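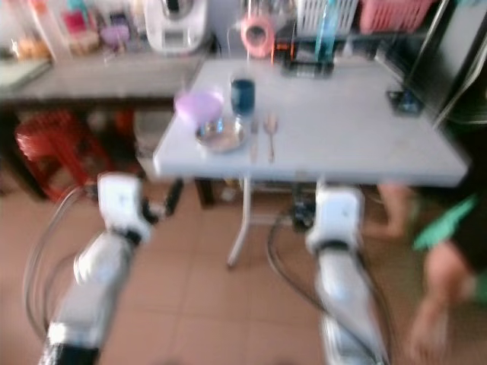 *Los dos brazos delante de la mesa, con el plato, el cuenco lila y los cubiertos.*

2022-06-21

Ya tenía ganas de contar mi visita a la demostración de Maralus, en Cokbridge. Yo esperaba un laboratorio con cristales y batas, pero se hace en la cocina de una casa y los visitantes miramos desde la puerta, en grupos de 8.

La tarea es poner y recoger la mesa. Dicho así parece poca cosa. Ruwan Gazi, que nos explicó el trabajo, dijo que el plato de acero es fácil y que lo difícil son los cubiertos, porque son finos y la pinza tiene que bajar casi hasta tocar la mesa. Según él, repiten la misma tarea unas 80 veces antes de cambiar la posición de las cosas. Me pareció mucha paciencia.

Estuve allí 20 minutos. Los brazos se mueven más despacio de lo que imaginaba, y hacen un ruido pequeño, como de impresora. En un intento la cuchara se cayó al suelo y una señora de mi grupo quiso recogerla (le pidieron con amabilidad que no entrara).

Pregunté por el programa, que se llama Prinero, pero de la respuesta entendí solamente la mitad. Tengo que leer más sobre esto. En julio hay otra visita y quiero ir con mi vecino Räsänen, que trabajó muchos años en un restaurante y seguro pregunta mejor que yo.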